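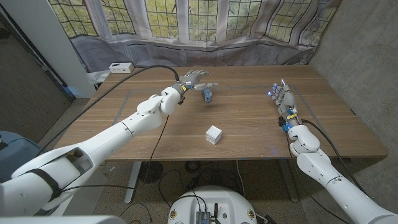

Mar 8, 2022

Packing staff at Brodholm have new company on the late shift, and they seem delighted with it! The firm has begun training a two-armed robot to handle small parts, starting with simple practice pieces on a tabletop. Ngân Hoàng, who spent seven years on the sorting bench, now teaches it full time and has almost 200 practice runs behind her. “My wrists are grateful, and I get to solve puzzles all day,” she said. Four colleagues will join her in July, all on their current pay or better. Shift lead Emmanuel Nzioka says the old rota, with its endless bench hours, is already being redrawn, and he can't wait to see the rest.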